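Zura Table Items
README, version of 15th January

Zura is a collection of recordings of small household tasks on a table. The tasks are the ones which people do after a meal or before guests come: putting cups on a rack, taking them down again, moving things from one end of the table to the other. This file explains how the items were chosen and how the folders are organized. Please read it before you download everything, because the full set is large.

Contents

The collection has 373 episodes. Each episode is one folder with the video, a short task sentence and a notes file. The folder "Rollgate" contains the cup tasks. The folder "Wanyama" contains the tasks with other kitchen items. The folder "Skirkon" contains 20 episodes which we keep apart for testing, so please do not train on them.

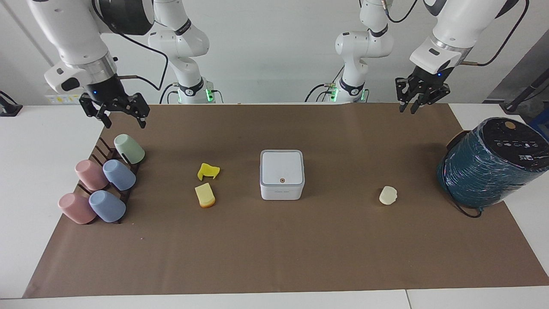 The cups are plastic and light, in soft colors. In the task sentences we use only these color names: mint, pink, blue. When two cups have the same color, the sentence says also the place, for example "the pink cup at the front of the rack". Front means always the side of the table that is farther from the arm bases. Left and right are given as they appear in the video.

A cup counts as placed when it rests on the rack and stays there until the end of the episode. It may lie on its side or be tilted. We did not ask for one correct order of the colors, and the order changes between episodes.

Task sentences

All sentences were written by hand and then checked a second time by Samira Saab. Some of them are still not very natural, and I am sorry for this. If you correct a sentence, please keep the old one in the notes file, so that we can compare.

Known problems

In the first version, several sentences said "green" where they should say "mint". This is repaired now.
The notes file is missing in two episodes of Wanyama.
Episode numbers start at 1000 in Rollgate and at 2000 in Wanyama. The numbers between are not lost episodes.

Questions and corrections can be sent through the issues page. I try to answer in the same week.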